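Body cam video at a small legal aid office, what do you use?

mhosoda_legal
23 Jul 2026
We get video from the county on discs and through a portal called Larton. I have 4 open cases with more footage than I can watch. Our director, Crescencio Contreras, wants to pay for Worklow, which makes transcripts you can search. The quote was $3000 a year. Is it worth it for an office with two lawyers? 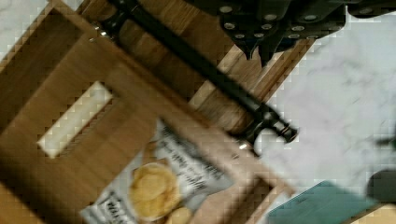 Category: Evidence and Discovery

tallpine
We had Worklow until November. Fine on clear audio, bad on traffic stops with wind. I still watched every minute of anything going to a hearing.

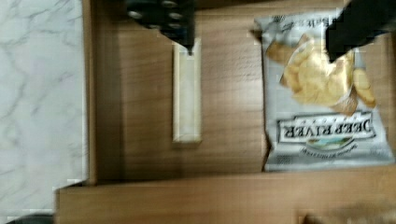

I'd put the money toward a part-time paralegal.

dktfiler
Disagree with tallpine. You don't rely on the transcript, you use it to find the spot. It saved me some 2 hours on one file.

tallpine
It also missed the one line I needed in a file. A search can't find what was never typed.

rvb_defense
Ask Marinho for a quote too. Check where they store the video and who can open it. Our protective orders don't allow outside vendors without leave.

mhosoda_legal
Good point on the orders, I'll read ours first. Has anyone tried Orotico?

dktfiler
Only the trial. Spanish was weak.

Nanami Hosoda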